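Budgeting for a second hand + arm, what am I missing?

litent_bench
Posted November 17, 2024

Trying to get numbers together before the quote from Histosar runs out. Have 18 days. Arm is fine, it's the stuff around it that keeps eating the money. Current bench:
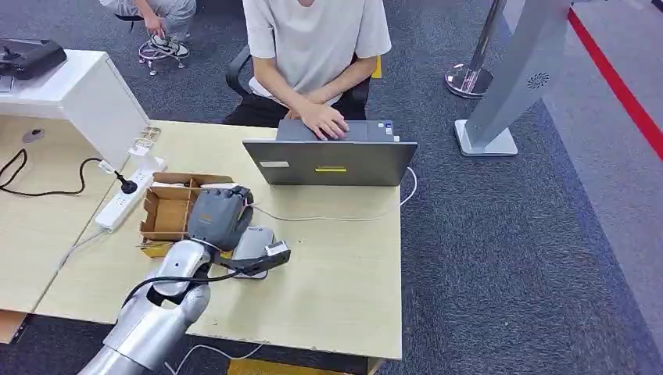 Re: Budgeting for a second hand + arm

kirkegaard_k
Spares. Whatever you put down for fingers, double it. We went through 2 sets by July and had nothing left for cables.

Re: Budgeting for a second hand + arm

litent_bench
ok noted. Cable line is $1,557 right now, Fulvio Orlandini thinks thats padded. I dont. Also want a proper bench with power built in, one strip on the tabletop gets old fast. Same setup, fingers down at the box: 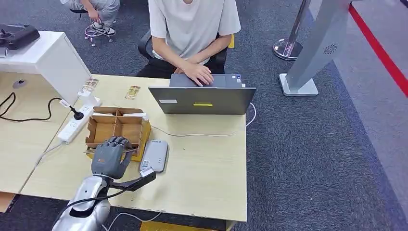
Mirela Damasceno
Disagree on the bench. Furniture can come out of next year's money, the service contract can't. Histosar wanted over 27 percent more from us when we tried to add it after delivery. Get it on the first quote, in writing.

Re: Budgeting for a second hand + arm

kirkegaard_k
Eh. We skipped the contract and bought a spare hand insted. Came out cheaper for us. Depends how many hours you run it.

Re: Budgeting for a second hand + arm

litent_bench
Most of the day, every day. So contract probably. Will ask Braddale for a quote too, and push the bench back. Anyone know if they charge for shipping on returns?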